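Skedcombe Repair Bench
24th August

1/ Short thread on rewiring small stuff over a white cloth. Most of what comes across my bench is old doorbells, bike lamps and model railroad parts, and most of the faults are in the wire.

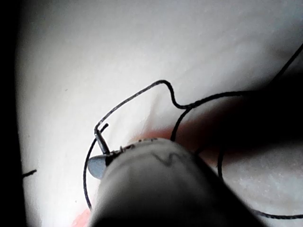 2/ Thin black wire like this has a mind of its own once it's off the spool. It loops, it humps up, it goes wherever the last bend told it to go. I don't fight it until I know which end I need.

3/ The cloth is an old cotton pillowcase, washed a lot. Dark wire shows up on it, and a dropped screw stays where it lands. On bare wood I used to lose one screw per job.

4/ Today's job is a Pralow doorbell, the wall kind with a separate push button. Customer said it buzzed when it should ring, then quit. Age unknown. There's a 288 stamped inside the cover, which I take to be a part number.

5/ First thing is continuity. Meter on the lowest range, one probe at each end of the run, then flex the wire a little at a time. If the reading jumps, mark the spot with tape and keep going. There can be more than one break.

6/ This one had a break close to the button end. Very common. People pull the button off the wall to paint behind it and the wire takes the strain.

7/ Cut back past the break until the copper is bright. If it's gone brown or green, cut again. I had to go back twice.

8/ Strip 5 mm. Twist the strands in the direction they already lie. If you twist against them they fan out and you get one stray strand that touches the next terminal.

9/ Someone asked last time what wire I buy. Clendine hookup wire in the 200 foot box, black and red. It's fine. The insulation shrinks back some if you hold the iron on it too long.

10/ Tinning: touch the iron to the copper, feed the solder to the copper, take both away. You want to still see the shape of the strands afterward. A round blob means too much, and it won't fit under the screw.

11/ Slide the heat shrink on before you join anything. I still forget. Forgot in February on a lamp with a connector at each end and had to undo the whole joint.

12/ For a joint in the middle of a run I lay the two ends side by side, wrap each around the other, solder, then shrink. Tug it. If it moves, do it over.

13/ Leave slack behind the button. Enough for one loose loop inside the box. Next person who pulls it off the wall will be glad of it, and it might be me.

14/ Biswas on Mill Street has the small brass screws again, by the way. They were out all spring. Ask at the counter, they aren't on the shelf.

15/ Bell is back together and rings. Gap on the striker needed opening up a hair, which took care of the buzz. Bill was for wire, one screw and a half hour.

16/ Ticket 141 if the owner is reading this. Ready for pickup any afternoon, side door.

17/ Next up is a bike lamp with a switch that only works upside down. Will post that one if I find out why.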